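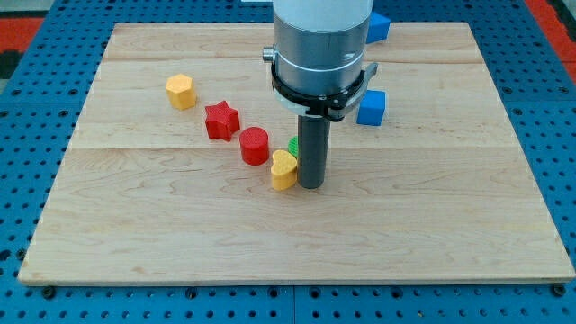 Riedl R7 Benchtop Sorting Arm -- hire or buy

Category: Automation > Benchtop arms > Pick and place

We use cookies to remember your cart and region. Manage preferences.

Small arm for small parts. Picks, places, sorts, feeds a jig. Sold by Poltow out of our Vaduvham warehouse, with the gripper and mount fitted and a day of setup thrown in if you're within driving distance.

First question everyone asks on the phone: can it do my chores. Depends on the chore.

What it does well now
Sorting hard parts by colour or shape. Blocks, caps, knobs, bushings. Stars and hearts are a good test, by the way, harder to grab square than a cube. Loading a tray. Moving parts from bench to fixture, same way all shift. Our own test run was 210 picks, 7 dropped. Most of the drops were round parts that rolled.

What it does badly
Anything soft. Socks, tea towels, plastic bags. Cutlery in a pile -- it'll get the top fork and then sulk. Wet dishes, no. Parts packed tight against each other are slow, it has to nudge one clear first. Give them a finger's width and it's a differnt machine.

House jobs
We get asked every week. Putting away toy blocks off a table, yes, if the table is clear otherwise and you don't mind the wait. Putting away toys off a carpet, no. Laundry, no. Ask us again in a few years.

Akua Boateng runs the packing bench at Prargate and had one on trial in March. Her note to us: "Good on the boring stuff. I stopped sorting caps by hand the second week. Still wouldn't let it near the glass jars."

Setup
Needs a flat, solid surface. A board on a bolted metal table is fine. Matte is better than glossy -- shine confuses the vision side. Keep the lighting steady, so no bench right under a west window. Teaching a new part takes a while the first time, then it's quick.

In the box
Arm and controller
Gripper with mount, fitted
Power lead, 4 m
Teaching pendant
Printed manual (the old one had the wiring page upside down, fixed now)

Hire is $154 a day, weekly rate on request. Purchase by quote only, prices move too much to list. Freight is extra and it's heavy, so have someone there to recieve it.

Not sure if your job suits? Send a handful of the actual parts, labelled, to Dagmar Ondrejka at the Vaduvham counter. She'll run them and tell you yes or no. No charge for that. Parts come back with the next courier.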